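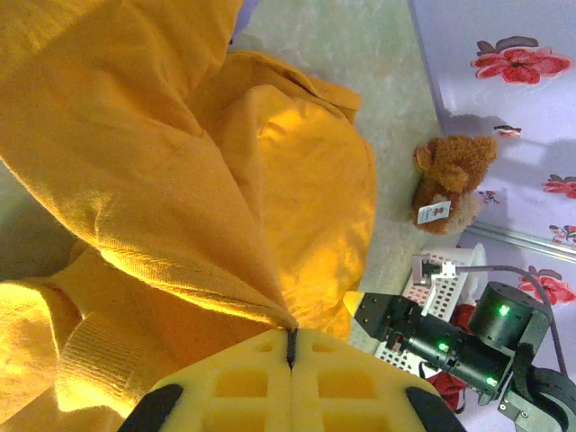

About Jekstead

Jekstead sorts, folds and puts away clothes in people's homes. We work in Ploltow and the towns close by, mostly in bedrooms and kids' rooms, and mostly with clothes that are already clean and have been sitting on a bed, a chair or the carpet for longer than their owners would like.

We don't think a folded drawer will change your life. If you came here from one of the tidying shows, you may want to lower your expectations before reading on. Your mornings might get a little easier. You might find the other glove.

How we started

Hubert Kurek opened Jekstead after years of running the back room of a dry cleaner, where he handled other people's shirts all day and then went home to a heap of his own. He bought the books. He bought the dividers, the matching hangers and a folding board called the Stikance, which promised a perfect stack in a few seconds and did fine with T-shirts as long as they were all the same size. It did nothing useful with a hooded top. The board is still in our office and we prop the window open with it.

His first customers were neighbors who wanted the laundry dealt with and had no interest in hearing about their relationship to it. We have tried to keep it that way. We now look after 27 homes on a regular schedule and take one-off jobs when there is room.

What we think about folding

There is a lot of confident advice about folding, and most of it seems to have been written by people with very thin clothes. We have tried a good deal of it. Some of it holds up.

Standing things on edge in a drawer works well for T-shirts, pajama pants and kids' leggings. It works badly for anything slippery, and for sweatshirts it depends on the drawer. A heavy sweatshirt folded in thirds and then rolled will push its way open again in a shallow drawer and take its neighbors with it. We usually lay those flat on a shelf, sleeves in, hood tucked down, ribbed hem toward the back, no more than four high.

Rolling saves space in a suitcase. In a dresser we are less convinced. We measured it once with a set of bath towels and a closet shelf, and the difference was one washcloth.

Color sorting looks nice on the day it is done. If you enjoy it, we will do it for you, but we won't suggest it. Most people look for a sweater by thinking "the warm one," and a row that runs from mustard through rust to brown doesn't help them find it at seven in the morning.

As for the Hwang method, which we are asked about a lot: we took the course. The part about smoothing each piece with the flat of your hand before the first fold is good and we use it every day. The part about folding every garment into the same size of rectangle we dropped after a month.

What a visit looks like

We start with the heap. Everything comes off the floor and onto one surface, normally the bed, and we ask for the cover to be left on so there is something clean underneath. Then each piece is picked up, shaken out once, turned right side out and checked for damp at the cuffs and waistband. Thick ribbing dries last, and it is where the musty smell starts. Anything damp goes over a chair back and gets folded at the end.

After that we sort by person and by where a thing is going to live. Pieces with a stain, a loose hem or a missing button go in a separate pile, and that pile stays with you. We don't take clothes away and we don't mend - there are good tailors in Ploltow and we will give you their numbers.

Toys, books and chargers that turn up in the heap are put in a bag by the door. We will not decide where they belong. We tried that in the first year and got it wrong in nearly every house.

A one-bedroom job usually takes a morning. Kids' rooms take longer than parents expect, and the price list allows for that.

Storage products

We do not sell baskets, bins, dividers or labels, and we don't take a commission from anyone who does. Several companies have asked. Our view is that a person with too many clothes for the dresser will soon have too many clothes for the dresser and the baskets as well. If you already own organizers, we will use them. If you are thinking of buying some, please wait until after the first visit, and keep the receipt anyway.

Vacuum bags are a special case. They are fine for spare comforters. We won't put down jackets or wool in them, even when asked nicely.

Do the results last?

Sometimes. We got tired of guessing, so every October we call the people we visited in the spring and ask what the drawers look like. Last time 21 households picked up the phone and were willing to discuss it. A few had kept everything as we left it. Most had kept the shirts and underwear and given up on the bulky things, and the chair was in use again. We did not find a fold that made the difference. Having some spare space in the drawer seemed to help, which is dull advice and free.

In that same year we folded almost 3000 sweatshirts and hoodies, going by the job sheets. Hubert puts little faith in the job sheets.

Before you book

We are a small outfit and we are honest about being slow. There can be a wait in late summer, before school starts, and again after the winter holidays. We don't offer same-day visits.

You don't need to clean up first, and you don't need to be home, although somebody has to be there to say which socks are whose. Pets are welcome if they can be kept off the bed while we work. We charge by the room, and the price we give you after seeing the room is the price you pay.

Our office is at 647 Mill Road, Ploltow, up the stairs next to the shoe repair. Calls are answered from nine until four. If we are out on a job, leave a message with your name, the number of rooms and an estimate of how deep the pile is. Everybody guesses low on that last one, so we bring extra time.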